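# What Does a Robot Cost? How a Company Plans Before It Buys

A robot has a price, like a bike or a book. The price is only the first number on the list. Before a company buys one, somebody has to write down everything the robot will need and add it all up. The finished list is called a budget.

## Start with the job

The first line of the plan does not name a robot. It names a job. Rendana is a company that packs spare parts for washing machines. Its workers put small bags of screws into boxes, and each box gets 70 bags. The job is "pick up a bag, put it in a box, repeat."

Next come the questions:

- How heavy is one bag?
- How many boxes must be packed in a day?
- How much floor space is free?
- Who will fix the machine when it stops?

A machine that can lift a car engine would be wasted on a bag of screws. It would also cost more, use more power and need a stronger floor.

## Two kinds of cost

Planners sort costs into two groups. A **one-time cost** is paid once, usually at the start. A **running cost** comes back every month or every year.

| Item | Kind of cost |
|---|---|
| The robot arm | one-time |
| The gripper (the robot's "hand") | one-time |
| Safety fence | one-time |
| Training for workers | mostly one-time |
| Electricity | running |
| Replacement finger pads | running |
| Repairs | running |

Rendana looked at a small gripper kit called Brillel. One kit cost 400 dollars. The company needed six kits, and it added a box of spare pads for 100 dollars.

6 × 400 = 2,400

2,400 + 100 = 2,500

Shipping and tax came to 208 dollars, so the full bill was $2708. A planner who had written down only the kits would have been short by 308 dollars.

## Try it before you pay for all of it

Equipment can look right on paper and still be wrong for the job. For that reason, many plans include a **trial**. The company borrows or buys a small amount of equipment, tests it, and then decides about the rest. A trial costs money too, so it gets its own line in the budget.

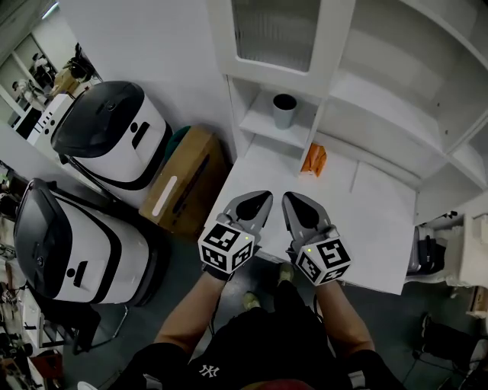 A budget has to count parts as well as whole machines. Pads wear down, cables break, and a part that is used in pairs must be bought in pairs. One person working with a hand-held gripper in each hand needs two grippers, and each of those has two gray fingers with a dark pad on the inside of every finger. The plan for that person starts at four pads, before any spares. The white cubes below the fingers carry black square patterns called fiducial markers, which a camera can use to work out where an object is and which way it is turned. Each gripper has its own cube, so cubes go on the list in twos as well.

## How long will it last?

Planners also divide the price by time. Suppose a gripper costs 400 dollars and works for four years. Its cost is 100 dollars per year. A cheaper one might cost 200 dollars and last one year. The cheaper gripper costs twice as much for each year of use.

## Words to know

**Budget** – a plan for how money will be spent.

**Gripper** – the part that holds things.

**Spare** – an extra part kept ready in case one breaks.

**Trial** – a test done before the full order is placed.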